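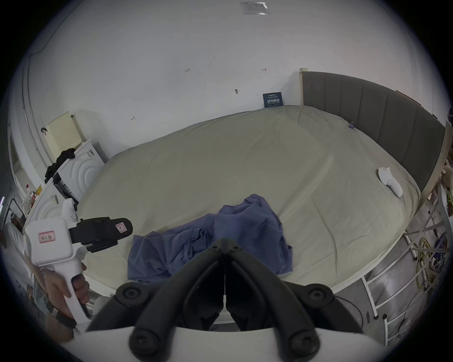

Arnaud Students Enter Grundia Household Robotics Contest, Begin With Laundry

Arnaud, 23 September 2023

The Rakico robotics club at Arnaud Technical College will compete in the student division of this year's Grundia contest, where machines are asked to do the chores their builders have been putting off. The club's entry, called Cotik, is meant to handle cloth on a bed. Walking, talking and world domination have been left to better-funded teams.

Club members started in August by doing the job themselves with hand-held grippers, over and over, to record the motions Cotik will learn from. The goal is 300 usable recordings before the contest. Parents of several members have asked whether the skill might transfer to their children.
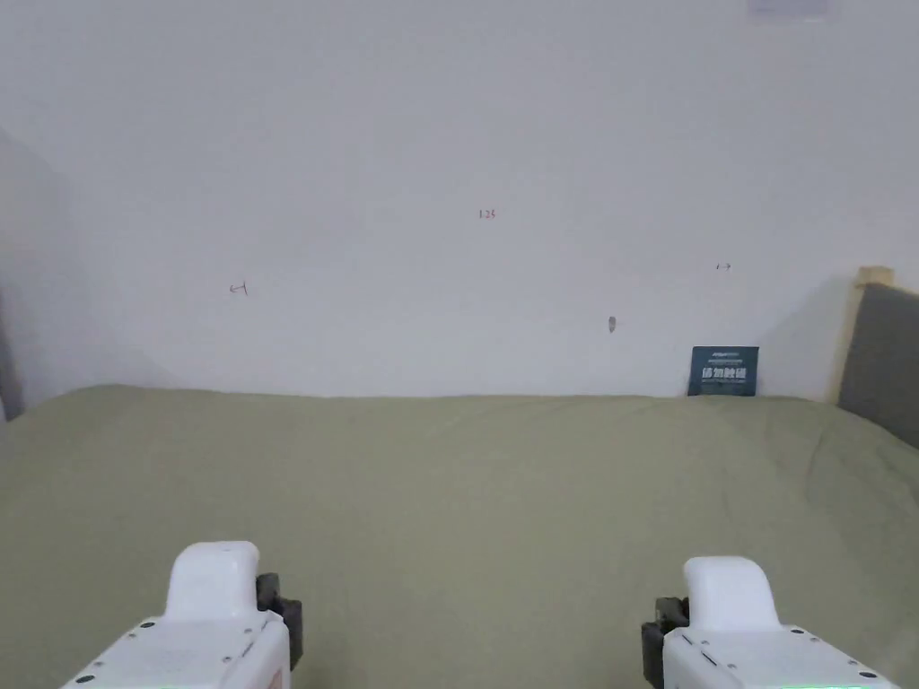 Gripper hardware over the green practice sheet at Arnaud.

"I assumed the hard part would be the programming," said club president Hanna Pylypenko. "Then I spent an afternoon trying to pick up one corner of a cloth without bringing the rest of it along. I have apologized to my grandmother for every remark I ever made about her ironing."

The club has 22 members, who work in shifts of 30 minutes. Longer shifts were tried. Concentration went first, followed by manners.
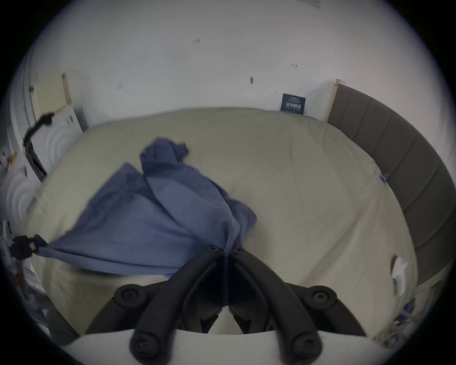 Do students need robotics experience to join Rakico?

New members are welcome with no experience at all, and the club trains them on the grippers during their first two meetings.

Faculty adviser Jacqueline Rolland said the project counts toward the college's independent study credit, provided the written report is longer than the list of excuses. "They chose fabric because it sounded easy," she said. "I let them. It has been a very educational fall."

At Grundia, each team gets five attempts at its chosen task, and the best attempt is scored. Cotik's team has asked whether the worst one can be kept private. Organizers are considering it.

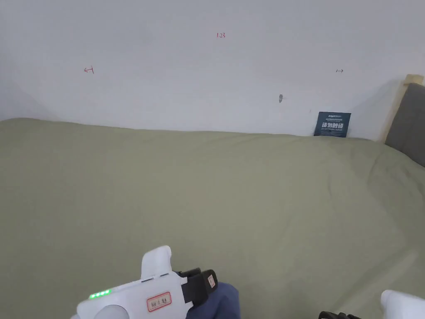 About Rakico

Rakico is the student robotics club of Arnaud Technical College. It meets weekly during the semester and is open to all majors. Press inquiries should go to Jacqueline Rolland at the college's engineering office, preferably outside of exam season.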